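Bindon – task sequencing for two-arm cells

Home > Software > Bindon > Overview

Hello! I'm Widad Bataineh and I wrote most of Bindon, so if something on this page makes no sense it's my fault and you can email me through the contact form. I've tried to answer the things people ask before they buy, in more or less the order they ask them.

Bindon is a planner and sequencer for two arms that share one worktop. You tell it what's on the table and where you'd like it to end up, and it decides which arm goes for what, in which order, and how the two keep out of each other's way. It runs on an ordinary Linux PC next to the cell. You don't need a graphics card for the planner itself, though you will want one if you're adding Ojo (more on that further down).

I started it because I was fed up with writing two separate arm programs and then gluing them together with waits. You know the sort of thing – left arm stops, right arm goes, right arm stops, left arm goes, and everybody stands there watching half the kit do nothing. Bindon keeps one timeline for both arms and re-plans whenever the picture of the table changes. If a plate gets nudged, the plan changes and the arms carry on from where they are.

Plates are my favourite test, by the way. They're round, so there's no obvious place to grab, they're shiny, so depth readings go funny near the rim, and a rack slot gives you very little room to be wrong. Our dish rack task ships with every licence and it's the first thing I'd run on a new cell.

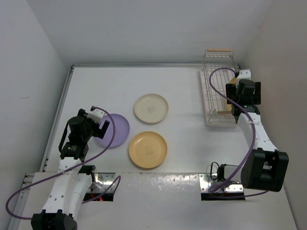 The dish rack task: left arm over the lavender plate, right arm at the rack.

The task file for that is 63 lines long, and a fair few of those are comments from me. You name the objects, name the rack, say that plates go in on edge, and that's pretty much it. Loading order is left to the planner unless you pin it. I usually leave it alone, but one customer wanted the plates racked by colour and that was a one-line change, so it can be done!

What you get

Planner: joint plans for both arms on one clock, re-planned up to 60 times a second on the PC we recommend. It slows down gracefully on older machines.

Shared space rules: draw a zone on the table and say who may enter and when. Racks and trays are zones too, so the arms take turns over a rack without you writing any waits.

Cable margin: you can give each arm a soft envelope for loose cabling and the planner will steer clear of big wrist turns that wind it up. I added this in November and wish I'd done it years before.

Replay: every run is saved with the plan, the object poses and the joint positions together. You can scrub back to the moment a grasp slipped and see what the planner believed at the time. It keeps the last 500 runs by default and you can change that in settings.

Task editor: plain text files or the drag-about editor, whichever you like. They save to the same format so you can swap between them.

Works with

Ojo is our perception package. It finds objects and gives Bindon a pose for each one, and it copes well with pale things on a pale table, which used to drive me up the wall. You can use your own perception instead, as long as it can publish poses over the network. The message format is in the manual.

Zoment is the gripper driver layer. It covers 17 two-finger grippers at the moment and the list is on its own page. If yours is missing, please ask before you write a driver yourself, as I may have one half done.

Zumum, our older single-arm sequencer, is still supported. Its task files open in Bindon, but anything with a timed wait in it comes up with a yellow flag and you'll want to look at those by hand.

What it won't do

It won't teach your arms a new skill by watching you. It also isn't a safety system, so please keep your guarding and your stop button exactly as they are. Stacked plates work only if perception can tell them apart, and clear glass is still hit and miss – I wouldn't buy it for a glassware job just yet. Soft things like cloths are out for now.

Licences

One licence covers one cell (both arms, one PC) and includes a year of updates. There's a trial with everything switched on except replay export. Teaching labs should write in before ordering, as we do those separately.

Current version notes, 17 June 2019: faster start-up, a fix for the rack zone forgetting its rotation after a restart, and the editor now remembers your window layout. If you've been on the previous version, re-save your rack zones once after updating.

Manual | Download trial | Gripper list | Contact Widad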